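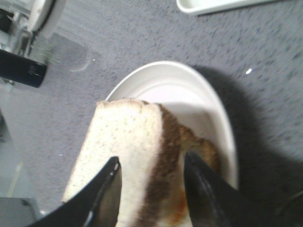
Teleop or hand guiding for soft food?

Posted by crumbtray_14
I've been teaching our arm to pick up a slice of bread and put it on a plate, all by remote control with the Drunico handset. I'm up to 101 goes and my thumbs hurt. The trouble is the squeeze – I can't feel anything through the handset, so I grip too hard and the policy learns to grip too hard as well. Would I be better off grabbing the arm and moving it by hand?

Reply by wobblyjoint
Yes, by hand every time! I swapped in June and my demos got much smoother. You feel the weight of the arm and stop doing those jerky little corrections.

Reply by Nonderex_fan
Disagree with wobblyjoint. If you push the arm about, your own hands end up in the wrist camera half the time, and they won't be there when it runs by itself. Stick with the handset and put a cap on the finger force. I set mine to level 2 and forgot about it.

Reply by wobblyjoint
Only if you hold it by the fingers. Hold it further up the forearm and the camera never sees you.

Reply by Nonderex_fan
Fine for a short arm. On the Anavo I can't reach the forearm and the gripper button together, I've tried.

Reply by toastrack
Whichever you pick, vary where the slice starts. I did a whole set with the plate in one spot and it went to that spot for ever after, plate or no plate. Crust side matters too – mine got good with the crust to the right and hopeless with it to the left.

Reply by crumbtray_14
Oh no, my plate hasn't moved once. Right, force cap tonight, and I'll shift the plate between goes. Does the cap get saved with the demo or do I set it again each time?

Reply by Nonderex_fan
Set it again. It resets when you power off.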